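Clidwood > Shared Workshop > Safety and Checks > Personal phones and cases

Phone and Case Check, Front Bench
Inspection checklist with comments, filled in Monday
Checked by: Ursina Riedl
Second pair of eyes: Edin Papadopoulos (items 4, 7 and 8)

How to use this sheet

Every phone that lives at the front bench gets looked over, whoever it belongs to. Write OK, WATCH or FIX beside each item and then say something useful. "Fine" is not a comment. Neither is "see last time," which I wrote twice last year and then had to go and find last time.

The check takes 15 minutes if the owner leaves you alone and a good deal longer if the owner stands beside you defending the phone's honor. Send them for coffee.

The phone on this sheet is the bench phone, which is used for photographing returns, calling the Altport depot and, judging by the search history, settling arguments about soup. It wears a black case with a ring stand on the back.

Before you start

[x] Take the phone off the charger.
[x] Tell whoever is expecting a call. Slavica was expecting a call. She has been told, and has told me a few things in return.
[x] Clear a flat, clean spot. Brush off grit first, and I mean brush, not blow. We all have to work there.
[x] Lay the phone face down for items 1 to 5. Turn it over for the rest.

1. Case seated on the phone — OK

Run a thumbnail along all four sides. The case should sit snug with no lip standing up and no corner popped off. All four corners were home. The lower ones are the ones people use as a bottle opener, in spirit if not in fact, so give them an extra push.

If a case pops off at one corner more than once, replace it. Do not glue it. We had a glued one, and it came off in the end with a putty knife and a lot of silence.

2. Back panel — OK

Look for cracks, bubbling, sticky patches and anything that catches a fingertip. The back is matte black and smooth, and I felt nothing worth writing down. Matte cases hide scratches well and hide hand cream badly. Wipe with a barely damp cloth and let it dry before it goes anywhere near a pocket.

Comment from Edin: "Is it meant to be slightly green?" In some light it does lean a little green-gray, more so toward the bottom. I don't count that as a defect. It goes on the sheet because he asked and because he would have asked again.

3. Camera lenses and flash — OK

Check the glass for chips and the raised border for packed-in dust. The border is there so the lens doesn't take the weight when the phone is put down, and it does that job only while it is still standing proud of the glass. Clean with the lens cloth, which lives in the top drawer in a bag marked LENS CLOTH. The rag on the hook is for the vise. They look nothing alike, and yet.

Turn the flash on once. It came on. It also stayed on until lunch, which is on me.

4. Ring stand — WATCH

The part of the case that gets the most abuse, and so the part with the longest comment. Check in this order:

[x] Ring folds flat against the back and stays there.
[x] Ring opens without grinding.
[x] No sharp edge on the inside, where a finger goes.
[ ] Stand holds the phone up at a lean for a full minute without creeping.

The last box is empty because the stand crept. It went slowly, with some dignity, and was on its back before the minute was up. Edin tried it again with the same result and a different opinion of whose fault it was. It will still do for propping the phone up while you read a part number. It will not do for a long call at eye level.

Until it's sorted, fold the ring flat before you set the phone down. A half-open ring makes the phone rock, and a rocking phone walks itself toward the nearest edge every time it buzzes.
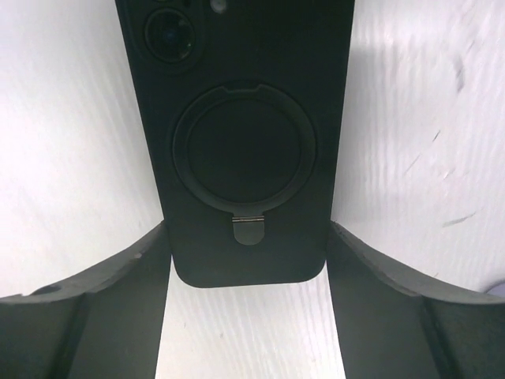
5. Magnets and what they pick up — WATCH

Treat any ring like this one as magnetic until you know otherwise. Keep it away from the steel filings tray, the key cards and Suleiman's hearing aid case. Pass a strip of tape over the ring and look at what comes off. Mine brought up a small gray beard of filings, plus one staple.

The front bench key card stopped working in December and was blamed on the door. I am only mentioning it.

If you find filings, get them all. They work their way under the case and then spend their days sanding the phone.

6. Ports and openings — FIX

Turn the phone over and check the charging port with the flashlight. No metal picks, no pins, no "I'll just use this." There is a wooden toothpick in the kit for the purpose, and a spare for when you break it.

The port held lint. I have seen smaller sweaters. With it cleared out, the plug goes in all the way and stops wobbling. I've marked it FIX all the same so that somebody other than me looks again next week.

7. Heat and battery — OK

Feel the screen side and the back after nine minutes on charge. Warm is fine. Too hot to hold comfortably is a FIX: unplug it, take the case off, put it on the tile by the sink and tell somebody. Check also that the screen sits level in the body. A screen that lifts along one side can mean a swelling battery, and a swelling battery goes out of use that minute, however badly you need the soup question answered.

Warm, level, no complaints. Edin agreed, which I have noted for the record.

8. Charger and cord — FIX

Not part of the phone, but they come as a pair. The Celuva charger is sound. The cord is split just behind the plug and has been wrapped in blue tape by a person who felt that closed the matter. It's in the bin. A new one is on order, and until it arrives please borrow the one from the packing table and put it back. The tag says PACKING TABLE.

9. Where it rests during the day — WATCH

The phone should have a place. At the moment it has several, including the ledge over the bucket. I would like to propose the shelf by the calendar, which is flat, dry and 700 millimeters from the nearest thing that spins. Augustina says the shelf is for the radio. There is room for both if the radio gives up its habit of lying down.

Summary of actions

Ring stand: Edin to test again with a replacement case. Old case stays on until then.
Filings: tape check every Monday, whoever opens up.
Port: second look next week, Suleiman.
Cord: replaced when the order comes. Slavica has the slip from Chaudhry.
Resting place: Augustina and the radio to consider their position.

Comments added after posting

Augustina Akpalu: The radio doesn't lie down, it gets knocked down by people reaching for the calendar. Move the calendar.

Suleiman Onuoha: Happy to do the port. Can item 5 say "any medical device" and leave my ears out of it?

Ursina Riedl: Yes, sorry. I'll change it on the next printing. Your ears stay in this one.

Edin Papadopoulos: Tried the stand again on the packing table. Creeps there too, so we can stop blaming the bench. If you open the ring past halfway and then bring it back a touch, it holds longer. Still not the minute.

Slavica Todorova: The call I was waiting for came through at 3:15 while the phone was on the tile by the sink. Please write down somewhere that the tile is for hot phones only.

Ursina Riedl: Written down. Here.

Related checklists
Extension cords and power strips
Bench vise, monthly
Step stool and short ladder
First aid box: what is in it and what has wandered off
Radio (draft, A. Akpalu)

Clidwood Shared Workshop, Altport. Questions to the front bench, in person if the phone is being checked. Back to top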